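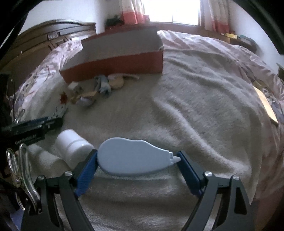

Traian Mihăilă wrote in to ask why correction tape has a category of its own when glue sticks have to share one with everything sticky. Fair question, and the answer is that glue sticks never got lost 11 times in one afternoon.

Print | E-mail this page

# Calado: small stuff off the bed

Calado is a record of tidying the things that pile up on a bed when a desk is full. Stationery mostly, plus bottles, and whatever else was in the bag.

## Contents

- 90 tidying rounds, one folder each
- notes.txt, one per round, typed by whoever tidied
- labels.csv, with item, start spot, end spot

## Labels

`tape` means correction tape. Clear tape is `sticky`. Hwa-young Seol objected to this in October and was outvoted.

`bottle` covers any bottle, standing or lying down. They lie down.

`scissors` go in the cup, handles up. Rounds 9 and 15 have them handles down, and the notes for both are blank, so draw your own conclusions.

`fold` is for items found inside a crease in the blanket. Fuzzy blankets account for most of these.

## Known problems

End spots for pens are unreliable. "Drawer" could be either drawer. Senga Rutherford has been fixing these by hand and would like it known that she is still doing so.

Blanket color is not recorded. We argued over gray and beige until everyone went home.

## Changes

July 18, 2021: merged `eraser` and `rubber`.

3 comments | 15 shares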